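Floto two-arm bench cell: a buyer's review

Reviewed by Beca Wogan
Bought for: Farnomdale garment returns, back room
Would buy again: yes, with a longer list

I was given one line in the budget and told to make it fit. The Floto cell did fit, in the way a wardrobe fits up a staircase once you have taken the door off. The quote was for two arms, the rail they bolt to, grippers and a software licence. It was not for the walls, the cable channel or the floor, and those came to £1,654 on a second order that I had to carry upstairs to Prys Gwilliam in person. He read it twice.

So, first piece of advice for anyone planning one of these. Ask for the price of the thing standing up and plugged in. Bevan, who sell the Floto round here, will give you that figure quite cheerfully if you use those exact words.

The arms themselves I like. They are quiet enough to take a phone call beside, and Sunee Kaewmanee had them going by teatime on the Wednesday they arrived. Swapping a gripper takes one hex key and a bit of muttering. The pads are the weak spot. They scuff, and a replacement set is £137, which for two bits of black padding made me go and sit in the car for a while. Budget for spares from the start and call them consumables. Consumables get signed off without a meeting.

We looked at the Watance as well. It was £673 cheaper and came with a very handsome brochure, but only the one arm, and clothes are a two-arm job as far as I'm concerned. Try getting a shirt on a hanger with one hand in your pocket.

Our trial work is hangers and a bin of laundry, on the grounds that if it can cope with that it can cope with our returns.

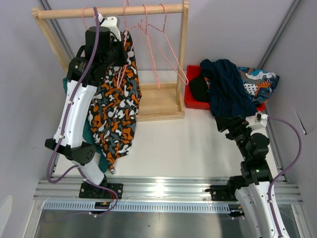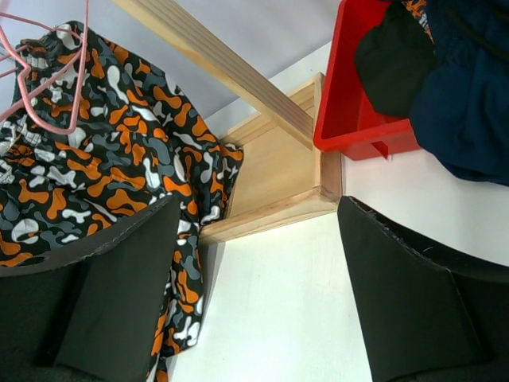
Props deserve their own line in the plan, too. I'd put down nothing for them, thinking we would bring things from home, and Iddrisu Kyei pointed out that people want their pyjamas back. Get cheap wire hangers and plenty of them. Get clothes with some pattern as well as plain dark ones, as Sunee found the navy and the black a trial to tell apart on screen.

Support is by email and answers overnight. The manual is a translation of something, possibly another manual. Eifion Cadwaladr has written his own version on two sides of A4, and that is the one we use.

Marks off for the quote, the pads and the power lead, which is short enough to decide where your bench goes. The next money I ask for will be for a second set of pads and an extension lead, and I have already warned Prys.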